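Viltside Robotics Club: Our Two-Arm Project in Pictures

Hi, I'm Selina Kaufmann, and this is my second year in the club! We have 17 members, and this term we're all on one project, which we named Vuvow after way too much arguing. The goal is to get two arms to handle soft stuff without making a mess of it. I grabbed my favorite shots for the gallery, so enjoy.
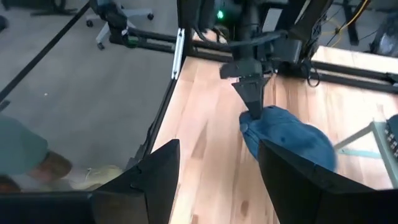 Fabric is so much harder than blocks. A block stays the shape you left it, but cloth folds up differently every single time, and our first grasp code had no idea what to do about that. These days we like to start with a corner, the way the gripper has hold of that blue denim, and let the second arm come in after. I wrote part of the corner finder (the slow part, sorry team) and we've logged 206 tries with it so far.

My own job is mostly timing. If one arm closes even a little early, the other one ends up tugging against it, so I spend a lot of evenings staring at plots and eating pretzels. 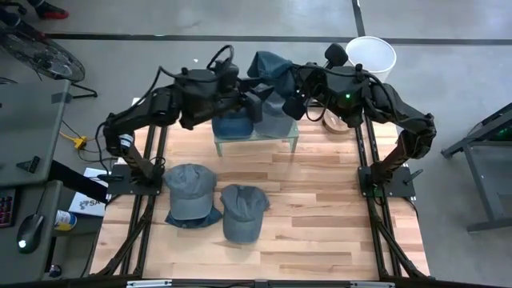 Do you need to know how to code before you join?

Most of us didn't. New people pair up with someone for the first 3 meetings and pick up Python as they go.

We're hoping to take Vuvow to the Mayrhofer Challenge in the spring. Our practice log is up to 2385 lines now and I've read nearly all of it, which my roommate thinks is very sad.

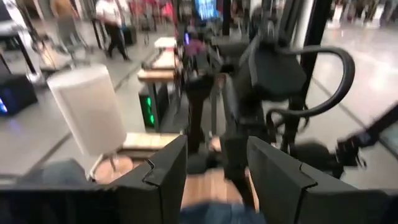 Gripper fingers open, white lampshade off to the left.

More pictures coming once the new wrist code is in!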